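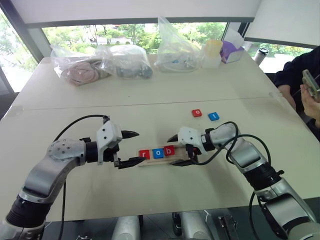 Letter tiles on the tray: r, o and b so far, with an o and a t still on the table.

SPELLING WITH TILES: DO WE NEED THE TRAY?

Every January somebody gives our Saturday-less, budget-less little learning group a box of letters, and every January I'm told that this one will change how the children spell. I have a closet that says otherwise. We have foam letters for the bath, magnetic letters with weak magnets, and a stamp set that lost its vowels. So when Yusri Yeoh handed me the Tiner tile set and asked me to write it up for the newsletter, I said I would, as long as I could say what I thought.

The idea is simple enough. You get square tiles, each with one lowercase letter, and a narrow wooden tray with a groove down its length. The tiles stand in the groove and you read the word from left to right. Ours came with a leaflet that used the phrase "unlocking literacy" twice on one side of paper. I put the leaflet in the recycling and kept the tiles.

I'll start with what I liked. The letters are lowercase. I've complained in this newsletter before about sets that are all capitals, when a child opening a picture book will meet perhaps one capital per line. The white letters on the red and blue tiles show up well from the other side of a table, and I could check a word without leaning over anyone's shoulder. Children who hate being leaned over will understand why I mention it.

The tray I was ready to dismiss. My view has long been that a strip of masking tape on the table does the same job for nothing. I tried both with the same group over eight sessions and I have to give the tray some credit. With tape, tiles drift. One gets nudged by an elbow, another is put down sideways, and before long we are discussing whether the thing on the end is a letter at all. In the groove they stay in line, and a child who wants to swap the last letter can lift it out without shoving the rest along. It also has two ends, and that matters to a five-year-old. The word starts at this end. You would be surprised how much arguing that saves.

Does it teach anybody to spell? The leaflet thinks so. I'm less sure. What I saw was children who already knew their sounds getting quicker at putting them in order, and children who didn't know their sounds making handsome rows of red and blue. One boy sorted strictly by color for most of a session and was very pleased with the result. He could have done that with buttons.

Where the tiles earned their place was in changing words a letter at a time. Put up "rob" and ask for "rot." Only the end tile has to move. Then ask for "root," which needs the second "o" and a bit of thought about where the "t" goes. You can hear them say it under their breath. On paper the same exercise means rubbing out, and rubbing out means holes in the paper and somebody wanting a fresh sheet. Tiles win that one easily.

Longer words are another matter. I asked for "robot" with a mixed table and got plenty of good arguments over the second "o," which half of them wanted to leave out because they couldn't hear it properly. That was a useful conversation. But you need both of your "o" tiles for it, and if the table next to you is busy making "moon," you won't have them. Any set like this stands or falls on its vowels, and I would happily trade the x and the q for a few more.

I should say something about storage too, as it decides whether a thing gets used. Loose tiles travel. I found one in my coat. Keep them in a tub with a lid, and put the tray in with them if it fits; ours doesn't, so it lives on top of the shelf and gets forgotten. Clear plastic bags are fine for sorting vowels from consonants, but a bag gets crumpled and stuffed behind other bags and then you have lost your vowels for a month.

Thulani Magagula, who is kinder about these things than I am, took the set for two sessions with the older group and has asked me to put the other side. Thulani found that some of the reluctant writers would build a word when they wouldn't pick up a pencil, and that having only the letters they needed in front of them helped a great deal. Put out the whole alphabet and they go fishing. Put out five tiles and they get on with it. I tried it Thulani's way afterward and agree about the five tiles. I don't agree that it is worth buying a second set.

A few notes for anyone borrowing ours:

Work on a clear stretch of table and push everything else to the back.

Pick out the tiles before the children sit down. Choosing them with an audience takes forever.

Watch for b. Upside down it makes a fair q, and turned around in a child's head it is a d. I say "stick first, then the ball" and point, which works on a good day.

Don't correct a wrong word straight away. Read out what is there, exactly as spelled, and wait. "Rbo" gets a laugh and then gets fixed.

Ten minutes is plenty. At 13 we had a tower.

On price, I won't argue with anyone who buys one for home, but I'd look at what you already own first. If there is a word game at the back of a cupboard with most of its letters, you can write lowercase versions on the blank sides with a marker and be no worse off. The Sanura cards we bought a while back are cheaper still, although they curl, and I have never managed to stand one up in anything. If you have a bit of scrap wood and a friend with a saw, the tray is not beyond you either.

So the set stays, and I'll use it, mainly for swapping letters and mainly with the children who are nearly there. I'm leaving "unlocking literacy" to the leaflet. To borrow it, write your name on the sheet by the door and have it back by 6th June, when we check the cupboard. Please count the tiles in as well as out. If you find a yellow "e," it belongs to the old foam set and can go in the bin.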